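The Drirthorpe Ferry Inquiry was a public inquiry into the sinking of the passenger ferry Ilusska, which went down one February night on the short crossing from Drirthorpe to Prydderch with 78 people aboard.
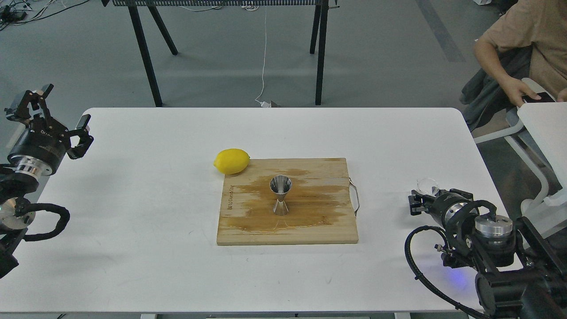
Background

The Ilusska had worked the crossing for many years and was held in real affection on both shores, where people tended to speak of her as a slightly unreliable aunt. She struck a sandbank 200 metres from the Prydderch slipway and rolled over. Local fishing boats — several of them already out that night — brought 43 people ashore.

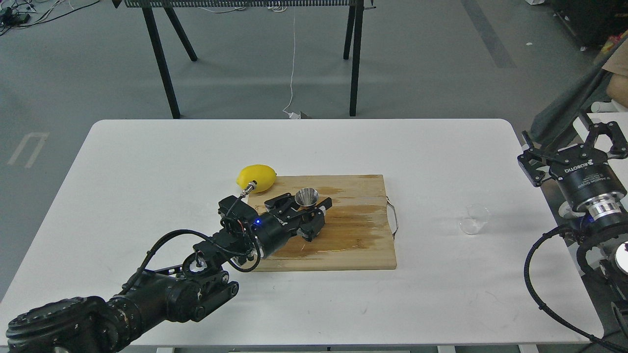
Families on both sides pressed for a full hearing, and after a good deal of letter-writing they were given one. It sat in the old customs house at Drirthorpe and heard first from the crew, then from the rescuers.
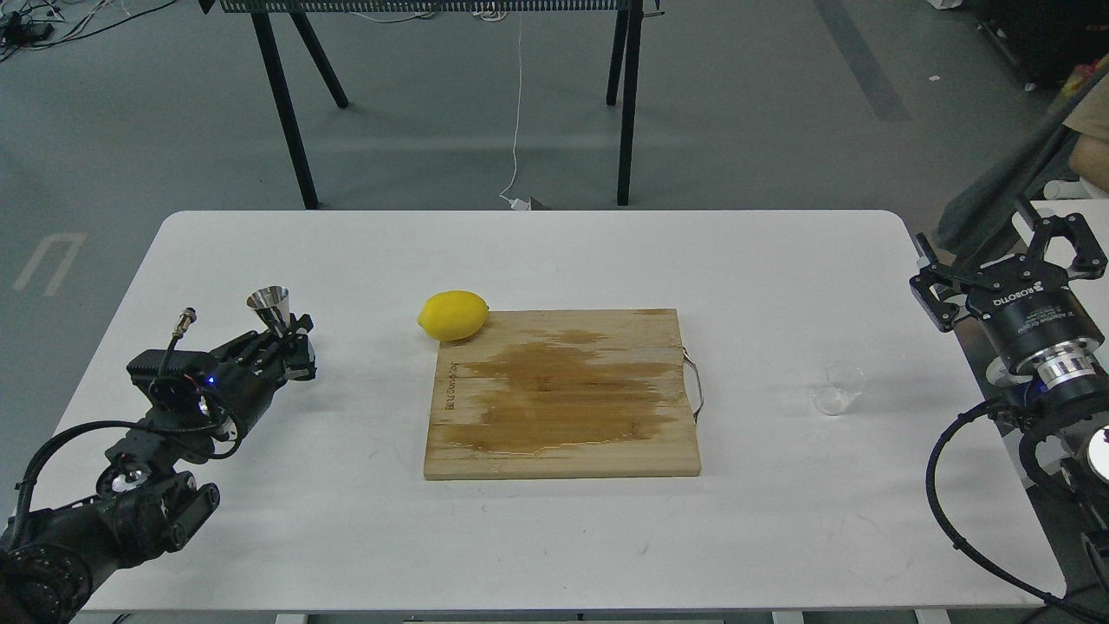

Lemon and wooden board on a white table

Findings

The report blamed a missing channel buoy and the owners, Praltetti, who had put off repairs to the steering gear. Only 2 of the liferafts had been released.
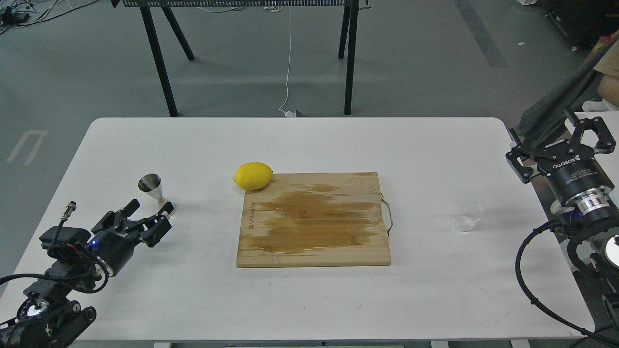 Board with a wire handle, and a lemon at its corner

A memorial service is still held at the slipway each February.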